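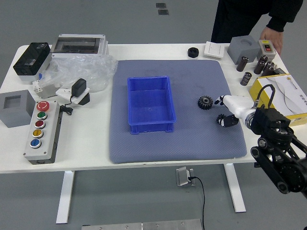
A blue storage bin and a black gear on a padded mat.

Kuvix adds refills to its eye shadow line
2022-09-04

Makeup brand Kuvix will start selling refill pans for its Nadar eye shadow palettes this month, the company said. The refills go on sale online first and reach stores by the end of September.

Each palette holds 9 pans. Until now, a customer who finished one shade had to buy the whole palette again. The new refills will be sold one at a time and snap into the same tray. Older Nadar palettes, which have glued pans, will not take them.

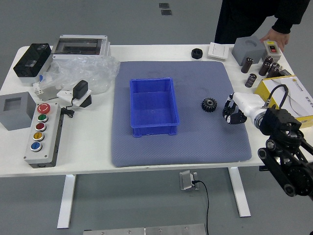
The first batch covers 30 shades, most of them mattes and soft browns. Two glitter shades were left out for now. Kuvix said the pressed powder cracked too easily in shipping and that it is working on a new formula.

Gestley, the drugstore chain, will carry the refills in 500 stores. Shoppers there who bring back 10 empty pans will get one refill free. The offer does not apply to online orders.

The pans are filled at the company's plant in Bragança, where the palettes are also packed. Kuvix has not said if its blushes will get refills too. Prices for the full palettes stay the same.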